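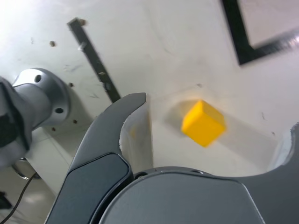 A reader wrote to me after my last piece to say that anyone who boils an egg by guesswork deserves the egg they get, and that a recipe without a timing in it is only gossip. Fair enough. I read it over breakfast, with an egg I hadn't timed, and it's been rattling round my head ever since.

The last piece was the one where I said most recipes have too many numbers in them, if you missed it. I still think so! But I've had a few weeks to chew on it and I want to have another go, because I put it badly and half of you thought I was telling people to cook without reading anything at all.

My trouble started with a soup. I'd bought the Filali cookbook (secondhand, splashed with something orange on page 66, which I took as a recommendation) and the lentil soup in there asks for 733 millilitres of stock. Seven hundred and thirty-three. I stood in my kitchen holding a jug that has lines on it every fifty and wondered what sort of person could tell. Somebody converted that from another measure, you can smell it, and then it went through an editor and a printer and out into the world and no one along the way said, hang on, shall we just call it three-quarters of a litre?

And I did try to do it properly, that's the silly part. I crouched down with my eye level with the jug. I poured a bit out and put a bit back. Then my lentils were older than theirs, I suppose, or my pan was wider, and it drank the lot and wanted another good splash before it looked anything like soup. The number was no help to me at all by then. What I needed was one line saying how thick it should be, and there wasn't one.

My grandmother's recipes have the opposite problem, I'll admit. Hers are all "enough flour" and "until it's right". She grew up in Stadel and cooked in the same kitchen for most of her life, so of course it was right, she'd had years to find out what right was. I've got her card for plum dumplings and it is four lines long and I have never once made them come out the way she did. I would give a lot for a number on that card. Just the one, for the flour.

So no, I don't hate numbers. Baking needs them. If a cake wants 300 grams of sugar then I'll weigh 300 grams of sugar, and I've got a perfectly good Erkum scale for it that lives on top of the bread bin. What gets on my nerves is a number doing the job of a description. "Fry the onions for 5 minutes." Whose onions? On what? On my old electric ring that's barely a warm-up, and at my sister's, with that enormous gas flame, you'd be scraping them off. Tell me soft and see-through with a bit of gold at the edges and I can manage that on any cooker in the country.

The egg reader has a point, though, and it's been bothering me. An egg keeps its shell on. You can't look in and see how it's doing, you can't poke it or taste it, so time is all you've got to go by. I think I'd never noticed that some foods let you check and some don't, and that the ones that don't really do need a clock. Rice with the lid on, same thing. A big joint of meat in the oven, probably, though I use a probe for that and feel very professional.

I'd be happy with both, is where I've ended up. Give me the time and then give me the look of it, and if the two disagree tell me which to believe. The old Grudent leaflets that used to come with pressure cookers did exactly this – a little table, and beside each line a few words on what you should find when you got the lid off. I had one for years until it fell to bits. The soup section was very good.

I've pencilled "like loose porridge" next to the 733, by the way. And I've started timing my eggs, so please stop writing in about them.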